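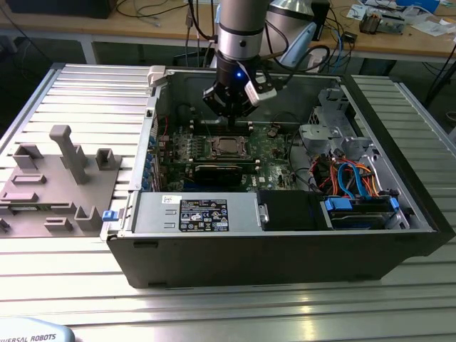 Flernora is looking for two people to take apart and sort used desktop computers in our workshop. The work is at a bench, with the tower lying on its side and the cover off. You should know the inside of such a machine well: the memory slots on the motherboard, the power supply, the drive cage, and where the SATA cables go. Blue release latches are easy, old screws are less easy. We will teach you our order of work during the first 5 days.
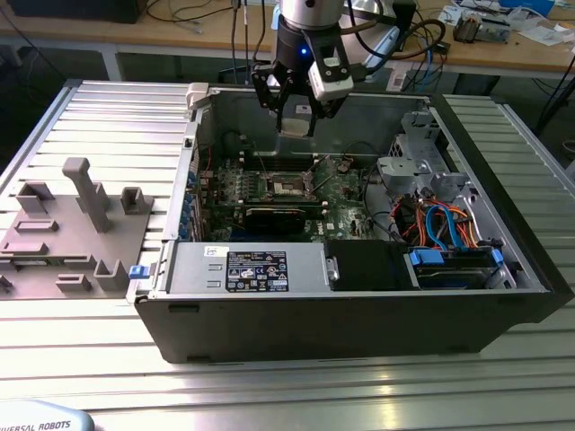 You will also write down the parts of every computer in our list, which has now 3,208 entries, so please have clear handwriting and patience. School diplomas are not necessary. Experience with repair is welcome, also if you learned it at home.

The contract is for six months and can be made longer. To apply, send a short letter to Pornthip Noiphan before 25 November 2023. Questions about the hours go to Vernon Robichaud, extension 88.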